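Jemitz J14 bench roll former, reviewed after a summer of gutters and shed roofs

Posted August 10, 2018

I have wanted a small roll former for longer than I care to admit. My old way of making a run of channel was to mark it out, fold it on the hand folder, turn it round, fold it again, and then find that the far end was a good bit wider than the near end. It's fine for one piece. When a neighbour wants edging for a whole greenhouse, though, you start looking longingly at catalogues (or I do, anyway, usually with a cup of tea going cold next to me).

So in July I gave in and bought the Jemitz J14 from Tapsell, who had it in stock and were very patient with my questions on the phone. It cost me £797 with the standard channel rollers, and the extra set for the rolled edge was another £122. That is a lot of money for a hobby workshop, and I did walk round the garden a couple of times before I placed the order.

It came on a pallet, well wrapped, and my brother-in-law and I got it up the step between us with a fair bit of puffing. The instructions are short but clear enough, apart from page six, where the drawing of the entry guide seems to belong to another model. I fitted mine the wrong way round the first time. If your sheet keeps wandering to the left as it goes in, have a look at that before you touch anything else! I spent a whole evening adjusting rollers that had been perfectly all right when they left the factory.

Once it's set up it is a lovely thing to use. You feed the strip in, turn the handle, and out comes channel, the same at both ends. I have mostly been running thin galvanised strip and a bit of soft aluminium, and it takes both happily. The handle has a decent swing to it and the gears are quiet, so I can work after supper without anyone knocking on the wall. I did try a piece of thicker steel that had been lying about from another job, and it didn't like that at all. The handle went very stiff and I backed the piece out again. The book does warn you, to be fair.

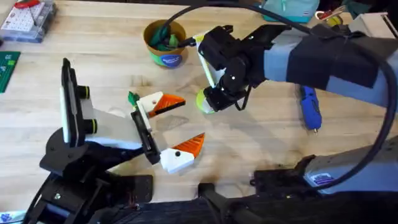

Pale planks on a wooden workbench.

Changing the rollers is where my patience wears a little thin. You have to take off the side plate, slide each pair off its shaft, and keep the spacers in order, and the spacers all look the same to me until they are on the wrong shaft. I now thread them on a bit of string as they come off. The first change took me most of an afternoon, with the radio on, and I've got quicker, but I still save up my jobs so that I can do all the plain channel together and all the rolled edge together.

A word about the Vurerik, as a few of you wrote to ask why I didn't go for that one. Keith Ruawai very kindly let me have a go on his, and it's a beautiful machine, much heavier, with rollers that swap over in a cassette. I was quite envious. It would have been £300 more than the Jemitz, and I'd also have needed to build a stronger stand for it, so I came home and talked myself out of it. If you are making channel to sell, I think I'd find the extra money. For sheds and gutters and the odd favour, mine does very nicely.

I should mention oil as well. The rollers want a light wipe before each run, and the tiny bottle in the box won't last you long. I use Wakix, which I had on the shelf already, and it hasn't marked the galvanising. Wipe the finished pieces down before you paint them, though. I forgot with my first gutter and the paint came off in one long ribbon, which my wife still brings up.

What would I change? A better drawing on page six, numbers stamped on the spacers, and a proper support for the strip on the way in. I've made do with an old ironing board set to the right height, and it works so well that I've stopped looking for anything else. The paint on the frame has chipped by the handle too, but that's a workshop for you.

I'd buy it again. Tapsell tell me the rollers for a wider channel are due in soon, and I've already asked them to put a set by for me, so I'll add a note when I've had a chance to try those on the lean-to.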